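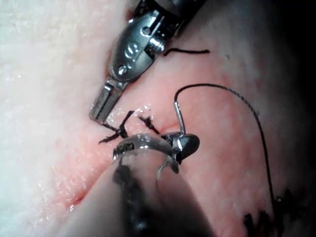
Slide 1. Curved needle in the jaws, black suture running from its upper end.

Closing a soft layer with black suture: needle, bite, tail
Speaker notes, Man-sik Ra, Cetus skills course, revised 7/24/18

Opening. Keep this slide up during introductions. Give the scope in one sentence: the talk covers handling of the needle and the thread during closure of a single soft layer. Choice of material is in the Dönmez handout and is not repeated. Questions on energy devices go to the afternoon session.

Terms. Point, body, swage. The swage is where thread joins needle. Bite is the distance from the wound edge to the entry hole. Pitch is the distance between neighbouring bites along the wound. Tail is the short free end at a knot, or what is left of it after cutting. The Josura booklet uses "travel" for pitch. Same thing.

Slide 2. Where to hold the needle.
Hold the body between half and two thirds of the way back from the point. Too near the swage and the needle bends or turns in the jaws under load. Too near the point and there is not enough length left to come out of the far edge. Set the needle at a right angle to the jaws for a forehand bite. Small changes of angle are acceptable when the wound line runs obliquely, but change the angle before entry. Correcting inside the tissue widens the hole.

Do not grip the swage. It is the weakest part of the needle, and the damage does not always show.

Pause. Ask who was taught to hold at the exact midpoint. Usually half the room. It is fine for shallow bites.

Slide 3. The bite.
Enter with the point perpendicular to the surface. Follow the curve. The needle is an arc and wants to travel along that arc; pushing it in a straight line tears the track. Roll until the point shows on the far side, take it there, and keep rolling as it is drawn out. Take hold behind the point, never on it.

Bite depth should match on the two edges. An uneven depth gives a step, and the step will still be there after the knot. If the edges do not lie level before tension goes on, take the bite out and repeat it.

Slide 4. Thread management.
Most lost time in the trainee recordings is thread, and very little is needle. We timed 12 closures in June. The slowest ran to 253 seconds and the largest part of that was spent freeing a loop caught behind an earlier stitch. Show the timing chart, then move on. It is too small to read from the back.

Points to make:
Draw the thread through in the direction of the track, in short pulls, with the free hand guarding the exit hole.
Leave the working length lying on the far side of the wound, away from the next entry point.
Look at the whole length before the next bite. A loop lying over the wound line will be stitched in.
Handle the thread by the tail where possible. Steel jaws crush the thread and the flattened section can fail later in the knot. 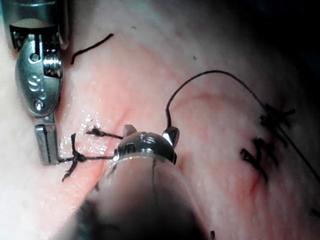
Tails come next, and they deserve more time than they get. A cut tail on the surface is dark, thin and easy to mistake for a length that is still attached. Before pulling any end, follow it by eye to its knot. If it has no knot, it is waste: lift it out and put it aside before the next throw. Dropped offcuts are the usual cause of the wrong strand being pulled at the tying stage.

Tail length for braided thread can be short. Monofilament needs more. The Garnevar sheet gives a table by gauge; refer people to it and do not read it out.

Slide 5. Tying.
Lay the first throw flat. Double it if the edges are under tension, and do not let go of it until the second throw is down. Alternate direction on every throw. Pull the two ends in opposite directions, level with the surface. Pulling upwards lifts the tissue and locks the throw before it has reached the edge.

How tight: edges touching, surface not blanched. Paleness in a ring round the stitch means too tight. Existing pale patches in the tissue confuse this, so look at the colour before the throw goes down and compare.

Fine vessels near the surface. Pass the needle beside them if the pitch allows it. Moving one bite by a small amount is better than going through a vessel to keep the spacing tidy. If the spacing does suffer, make it up over the next two stitches.

Slide 6. Faults seen on marking.
Run through these quickly, with the exercise sheets handed out at this point. Allow 2 minutes.
Needle held at the swage.
Entry oblique, so the bite is shallow on one side.
Needle pulled straight out with no roll.
Long loop left across the wound line.
All throws in the same direction, giving a knot that slips.
Offcuts left lying on the surface.
Needle released before its position is checked.

The last one fails the exercise whatever the quality of the closure. State this clearly. A needle is either held or parked in view with its point in tissue.

Exercise. One closure each, pairs, the partner watches and calls loops. Thread is cut to 200 mm for this. Participants will ask for longer. The answer is no: a long thread hides poor planning and doubles the pulling. Second attempt with the other hand for those who finish early.

To fix before the next course: the chart on slide 4 needs a larger typeface, and the Josura and Dönmez handouts still disagree on the name for the loose end. Use "tail" throughout until the new print run arrives.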